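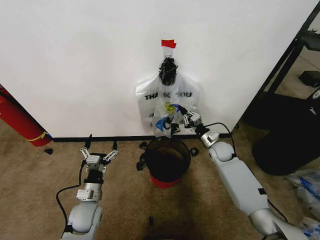 THANK YOU bag up on the wall with red tape, small black bin underneath.

Sistano wall tape, red

I'll start with what I use it for most, and it's the least glamorous job in the house: holding up a carrier bag. I've got a plain white wall, a beige carpet that shows everything, and a little black bin with a red base that fills up in no time. So the thin "THANK YOU" bags that come home with the takeaway go up on the wall above the bin, handles bunched together at the top, one strip of the red tape over them, done. Wrappers and bits of plastic go in the bag and everything else goes in the bin.

I'm Maite Barrios and I run this little shop, mostly from a back bedroom (the stock has now crept on to the landing, sorry to everyone who has to squeeze past it). I only sell things I've lived with for a while, and the Sistano tape has been in my kitchen drawer since last July.

What you get

One roll of red tape, 300 cm long, on a card core. It tears by hand across the width, so you can leave the scissors where they are. The sticky side is fairly grabby but you do get a second or two to shift it about before it takes hold. It comes in red, and red only for now. I've asked about white and been told "maybe", which I've learned to take as a no!

How I put a bag up

Wipe the wall first with a barely damp cloth and let it dry properly. Gather the handles and give them a twist so they make one tight bunch. If you leave them as two floppy loops the weight ends up on one side and the whole thing creeps down overnight. Hold the bunch flat, lay the tape over the top and press hard with your thumb, right out to both ends, for a slow count of 8.

I like the bottom of the bag to hang just above the rim of the bin. Anything that misses the bag has a decent chance of landing in the bin, and my carpet is grateful. Too high and you're reaching up with a handful of crumbs, which is how I learned about beige carpet in the first place.

What it will and won't hold

Light rubbish only, please. Crisp packets, tissue, bread bags, parcel wrapping, that sort of thing. I wouldn't put bottles or tins in a bag hung like this, and wet teabags are asking for trouble (the bag will go before the tape does, and you'll be the one with the bucket). When it's nearly full I take the lot down, tape and all, and tie it up.

It's good on smooth painted walls, tiles, cupboard doors and the side of the fridge. On my textured hallway paper it lasted about as long as a cup of tea. If your paint is fresh, wait a few weeks. And if it's old and flaky, try a small piece somewhere out of sight, behind a door maybe, before you commit. To get it off, peel slowly and keep the tape flat back against itself. A quick tug straight out can bring paint with it, and I have a patch by the back door to prove it.

Other things I've stuck up with it: the bin day calendar, a string of paper flags, a phone cable that kept sliding down behind the desk.

The bin

People do ask, so I've started keeping a few small ones. Mine is the Plasitz desk bin, black with the red base, and it's a good size for beside a desk or under a hanging bag. It's too small to be the only bin in a kitchen, though. It rinses out in the sink, and I don't bother with a liner. If you'd like something larger, the Funier pedal bin is on the next page along and has a proper lid.

Ordering

Product code for the tape is 169, and 146 for the Plasitz bin. Everything goes out with Asfaw, who have been very good to me, and orders in before noon are usually packed the same afternoon. Tape fits through the letterbox. The bin won't, so pop a note in the box at checkout if you've got a safe spot for it.

Unopened rolls can come back whenever you like. Opened ones I can't take, but do write and tell me if yours won't stick, and say what sort of wall you've got.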